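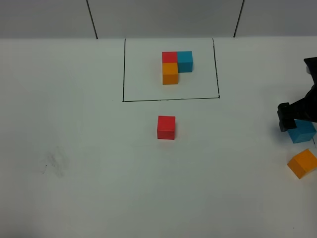

Minutes of the Skoltora build meeting, Wednesday, 10 a.m. Attending were Alasdair Menzies (chair), Dougal MacRitchie, Cameron Moncrieff and Rutilio Bautista. Apologies from Fergus Munro. Level 4 was taken first. Dougal wants the first block puzzle in the level to use a simple corner shape, red and blue side by side with orange under the red, so players learn to grab and rotate before the shapes get harder. Rutilio asked whether a fourth block should be supplied. Agreed to leave the corner open and let the door trigger fire on three.

Hand tracking. Cameron reported that fingers still clip through objects when the player grips close to a wall. The fix in the August build helped on small props but broke two-handed ladders. He will split the two cases and test ladders separately. Alasdair asked that no new grab types be added until this is closed.

Open bugs. The tracker stands at 297, of which 91 are tagged as comfort issues, mostly snap turning and the elevator in Level 2. Rutilio will go through the comfort list with Dougal and close duplicates. Anything that makes testers stop playing goes to the top.
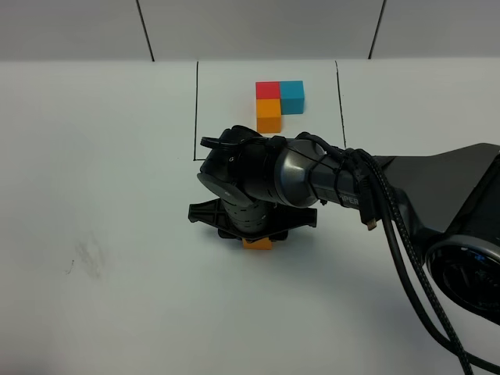
The elevator itself was discussed at some length. Dougal would rather cut it and use a fade between floors. Cameron thinks a slower start and a visible handrail would be enough. No decision. Both versions to go in the next internal build.

Closed beta. Keys are capped at 1,000. The first 100 go to people who signed up through the Corkadton forum, the rest in two batches after the save file problem is fixed. Fergus had sent a note asking for a seated mode before any keys go out. Alasdair said seated mode can be basic for the first batch: height offset and a longer reach, no menu changes.

Sound. Ronus has delivered the footsteps and metal impacts. Wood impacts are still outstanding. Rutilio to chase.

Actions
Cameron: separate wall grip and ladder cases
Rutilio and Dougal: comfort bug list
Dougal: Level 4 corner puzzle, both elevator versions
Rutilio: wood impact sounds
Alasdair: reply to Fergus on seated mode

Meeting closed at 11:15 a.m. Next meeting same time next week.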